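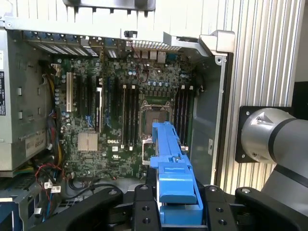
Second Lives for Office Desktops

When a company replaces its office computers, the old machines usually leave in one of 2 ways: stacked on pallets for a broker, or mixed in with general scrap. The difference in value is large, and it is mostly decided in the first few days by how the machines are stored and labeled.

Senditz, a refurbishing shop on the east side of Vuldale, buys only from the first group. Jhonatan Benavides runs the intake bench. His rule for a lot is simple: if the asset list does not match the serial numbers on the pallet, the lot is priced as parts.

"A missing drive is fine, I can price a missing drive," he says. "A list I can't trust means I have to open every case before I make an offer."

Intake and grading

Each desktop is weighed, logged and opened. The side panel comes off first and the board is checked under a lamp for swollen capacitors, lifted traces and corrosion near the coin cell. Dust is blown out before any power test – a clogged heatsink can make a healthy board look faulty within minutes.

Sockets get the most attention. On designs where the contacts sit in the board, one bent pin can disable a memory channel or stop the machine from starting at all. Bent pins can sometimes be straightened under magnification with a fine tweezer. Benavides allows 35 minutes for the attempt. After that the board goes to the parts shelf.

Memory is pulled, cleaned at the contacts with alcohol and tested in a separate rig. Mixed modules are sorted by speed and rank, then reinstalled as matched pairs. Latches on the slots tend to get brittle with age and heat, and a broken one drops the machine a full grade.

Storage

Hard drives are overwritten and verified. Drives that fail verification are shredded by Negri, an outside contractor that collects every March and September. Solid state drives follow a different path, using the erase command built into the drive firmware, followed by a sample read. Overwriting alone does not reach the spare blocks.

What sells

Small offices and repair shops take most of the finished stock. They want plain machines with a known power supply and 3 years of useful life left. Proprietary parts work against this. A supply with a nonstandard connector, or a front panel cable with an odd pinout, ties the whole case to one maker's spares.

Senditz tracks its stock in Miko, a database Benavides wrote himself. It records every part moved from one machine to another – useful when a unit comes back under warranty with a fault that started in a different case.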